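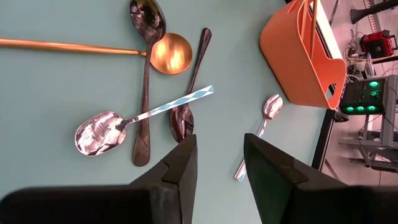
What does Cuneck do?

It's the planner that sits between the camera and the arm. Perception hands it a list of things it believes are on the table, Cuneck picks one, works out a grasp and a path, and passes the lot to the controller. It doesn't do the seeing and it doesn't drive the motors, though it gets blamed for both.

Why so much cutlery in your test set?

Spoons are shiny, thin and fond of lying on top of each other. A planner that copes with five of them crossed on a table will cope with most of what people ask it to pick up. The patterned handles are a treat for the segmenter, which likes to call the bowl one object and the stripes another.

Which version of Hinari do I need?

Hinari 6 or later. Earlier versions send masks without confidence values, and Cuneck will treat every one of them as gospel.

It keeps going for a reflection. Is that a bug?

Sort of. A polished bowl gives the depth camera very little to work with, so you get a hole, or a bit of ceiling apparently buried in the table. Turn on fill_from_plane and set the table height by hand. If you have already done that, measure the table again.

How does it choose what to pick up first?

By what is on top, as far as it can tell. It builds a small graph of which handle crosses which, then starts with whatever has nothing over it. When two items each seem to be over the other, it goes for the one with the higher mask score and hopes.

Planning times out at 400 ms. Can I raise the limit?

Yes, set plan_timeout in the config. Before you do, check that you haven't left the collision mesh for the basket at full detail. Our own worst case was 405 ms, and we spent a Thursday on those last five before somebody opened the mesh file.

The wrist turns the long way round to reach a handle.

Set wrist_symmetry to true. A two-finger gripper doesn't care which finger is on which side, but the planner has to be told. If it is still off by 90 degrees, your tool frame is wrong — see the Nalalska driver notes.

Can I run it without an arm?

Yes. Start it with --dry and it will plan against recorded frames and write the paths to disk. Stan, our replay viewer, will draw them for you. Stan is slow to open large logs and we know.

Does it work with forks?

Not well.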